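**The Patience of Dorottya Dudás**

Dorottya Dudás has been putting a glass on a tray since breakfast. She is paid for this, and she is good at it, though she admits the second claim is hard to prove at parties.

At Hindolora, the robots learn from people holding a gripper by its handle and doing the chore themselves. Reach, close, lift, let go. Then again, from a slightly different spot, at a pace that would irritate a sloth. A session runs 54 takes. Her colleague Macario Barajas prefers remote control, which lets him sit down, and which he defends as the more scientific method.

The two camps are polite about it. Barajas says the handheld people move too much like people. Dudás says the remote people take 20 seconds to find a cup - and then knock it over.

What neither of them expected was how much of themselves would go into the machine. Dudás hesitates before she lets go of anything made of glass. So, now, does the robot.

"My mother does it too," she says, and goes back for take 12. 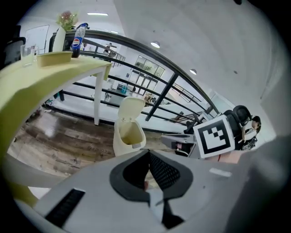
**Why record the same chore so many times?**

Each take starts from a slightly different position, and the robot needs that variety to cope when an object isn't exactly where it was before.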